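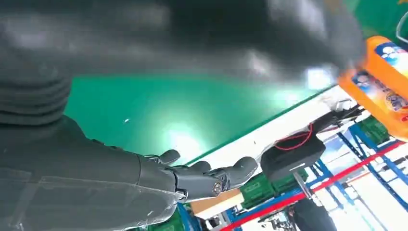
Robot Cell Technician, Gernby

Akley is looking for a second technician to look after one robot. Yes, one. Before you picture yourself with your feet up, please read the rest.

The cell is called Cropper. It has been called that since before it worked, and the name has outlived four attempts to give it something more dignified. Cropper is a two-armed machine with humanoid hands, and it spends its days picking household bottles, pouches and tubs off a table and putting them where a customer wants them. It does this well when it has been looked after and badly when it hasn't, and you can usually hear the difference from the parking lot.

We currently have one technician on the cell. That technician would like to take a vacation. This is how your job came into being.

What you would be doing

Mostly hands. Each hand comes off every 300 running hours, goes on the bench, and gets opened, cleaned, checked and put back together. Finger joints wear at different rates depending on the product mix, and the thumbs wear fastest of all. You will learn to feel a bad knuckle before the software notices it. The software will then notice it two shifts later and send you an alert marked urgent.

You would also be in charge of the sleeves. The forearms wear a dark gray covering with a semi-transparent plastic sheath over it, to keep detergent out of places where detergent does expensive things. A sheath fitted too tight tears at the wrist. Fitted too loose, it bunches up and gets into the grasp. Fitted correctly, it still wrinkles and looks like something you'd carry home from the dry cleaner. We have made our peace with that. Sheaths are changed at the start of every shift and any time there is a leak, and there will be leaks.

Then there is the wrist camera. It needs recalibrating after every hand swap, after every knock, and after anyone says they only nudged it. The routine takes 20 minutes if the light is behaving. The table has a green top that throws back the overhead lights with real enthusiasm, and part of your first month will be helping us decide what to do about glare. We have tried moving the lamps. We have tried moving the table. Opinions are welcome, and so is a polarizing filter that stays on.

The rest of the work, in no special order:

Checking cables and connectors at the start of a shift, with particular attention to anything that flexes.
Checking the bellows covers for splits, and replacing them when you find one.
Re-teaching home positions after maintenance, and writing down that you did it.
Clearing stalls. Most are a bottle lying in some attitude its designer never considered.
Keeping the spares shelf stocked and labeled so that a person who isn't you can find a fingertip at 5 a.m.
Logging faults in Rement, our maintenance system. Rement is slow, old and fond of drop-down menus, and its records are the only reason we know what we fixed last October.

About that log. It holds 1,848 entries for this one cell. A good many of them say "reset, ok now." We would like the next few hundred to say what was wrong, what was tried and which part went in. If you are the kind of person who writes a decent note to whoever is on after you, put that near the top of your application, ahead of your degree if you have one.

What we need from you

Two years or more of hands-on maintenance work on machines that move. Robots would be nice. Packaging lines, printers, medical equipment, elevators and carnival rides have all produced good technicians, and we will read those applications with just as much interest.

You should be comfortable with small fasteners, torque drivers and a multimeter, and able to read a wiring diagram without someone sitting beside you. You should know lockout procedure and follow it every time, including the times when it's only a quick look. We don't bend on this one. A hand with motors in it will close on your fingers with no interest in your job title.

Some comfort with a command line helps. You won't be writing the control software, but you will be restarting it, reading what it printed before it fell over, and passing that on to the people who do write it. They are friendly. They are also three time zones away, so a clear description of what happened goes a long way.

You need to be able to stand for long stretches, kneel to get at the lower connectors, and lift a 40-pound arm assembly with a partner and a hoist. If you need adjustments to do any of this, tell us and we'll talk it through.

What we don't need

A passion for disruption. A portfolio website. Any prior knowledge of Cropper, which would worry us, frankly.

Hours and pay

Four ten-hour shifts a week, starting at 6 a.m. or 2 p.m. on a rotation agreed a month ahead. No overnight shifts. There is a call-out list, shared between both technicians, and call-outs are paid at time and a half with a two-hour minimum, even if the cure turns out to be pressing the button harder.

Pay is $31 to $37 an hour depending on experience. Health and dental start on day one. Akley gives an $800 tool allowance each year, and what you buy with it is yours, though we would take it kindly if the good hex drivers stayed in the building during shifts. Work boots are paid for separately. Coffee is free and tastes it.

Where it is

Our Gernby site, on the ground floor, with parking. The floor is bright and cool year-round, so bring a layer. There is a bus that stops close by and arrives in good time for the afternoon shift. For the morning shift it arrives in good time for the middle of the morning shift, so you will want another plan.

Your first weeks

Weeks one and two you shadow, which means holding the flashlight and asking questions. Ask plenty. Half of what we know about this machine lives in one head, and part of the reason for hiring you is to get it into two.

In week three you rebuild a hand on the bench with help. In week four you rebuild one without help, fit it, calibrate it, and watch it run for a full shift. If it runs, you go on the rotation. If it doesn't, you take it apart again and we find out why, and you go on the rotation a little later. The record for screws left over after a first rebuild is held by your future colleague, who would rather we didn't print the number.

After three months we'd expect you to be running the 300-hour service alone and to have views on the written procedure. It has not been properly revised since the left hand was changed for a newer model, and there are steps in it that now refer to a cover that no longer exists. Fixing that document would be a real contribution. So would a drawing of the wrist cable route made by somebody who can draw.

How to apply

Send a résumé and a short note to the Akley hiring desk through the form on our jobs page, with "Cropper technician" in the subject line. In the note, tell us about one fault that took you far too long to find. Say what you thought it was first, what it was in the end, and what you'd check sooner next time. A page is plenty. We'd much sooner read about a loose ground wire than a triumph.

If we like the note, you'll get a half-hour phone call, then a paid half day on site. On the day you will swap a sheath, take two fingers off a retired hand and put them back on, and write the log entry. All the tools are provided. You're welcome to bring your own, and most people who are fussy about their tools do.

We will answer everyone who applies, including with a no, within three weeks. Applications stay open until the job is filled, and the vacation in question has already been booked.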